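Saavedra Home & Desk Help – Paper & Filing

Loose papers keep sliding out of my folder, what am I doing wrong?

Posted by Plillilance, 2024-04-24

I'm trying to get my paperwork under control and I'm losing. I use a plain teal-green folder, the kind that just opens flat, with a small metal clip that has a label on it. I lay it open on the table, put the sheets in, close it, and by the time it's back on the shelf half of them are poking out the side.
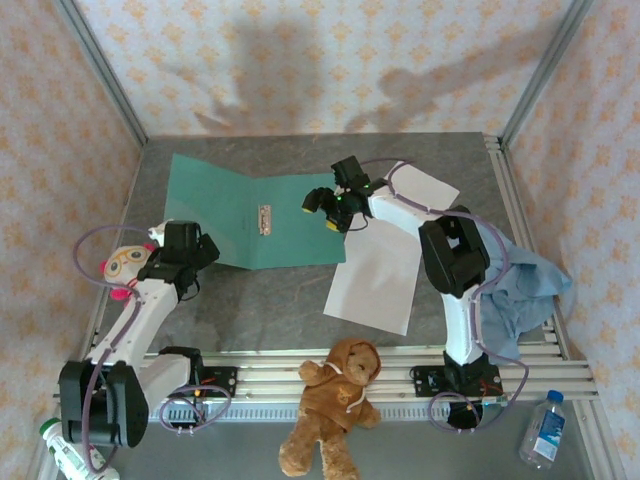
I've got 23 sheets to go in, maybe a few more once I find the ones from March. Some of them have been folded before and won't lie flat anymore. Do I clip them first and then put them in? Or is the folder just wrong for this?

Floltent

Clip first, always! I did it your way for 2 years and it drove me nuts. Stack them, tap the long edge on the table, then the short edge, then clip the top left corner and slide the whole bunch into the fold so it sits right against the crease. If you push the sheets in one at a time they never line up.

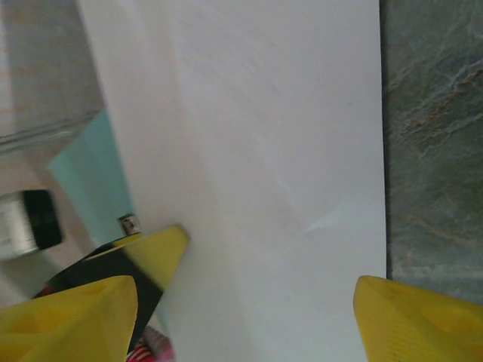
For the ones with old creases, I bend them gently back the other way and leave them under a heavy book overnight – don't iron them, I scorched a warranty card once. Put the creased ones in the middle of the stack and the flat ones will hold them down.

One more thing, a small clip gets cranky past 29 sheets or so. Split it into 2 bunches if you get there.

Preltarthorpe

get a folder with an elastic. 3 bucks, problem solved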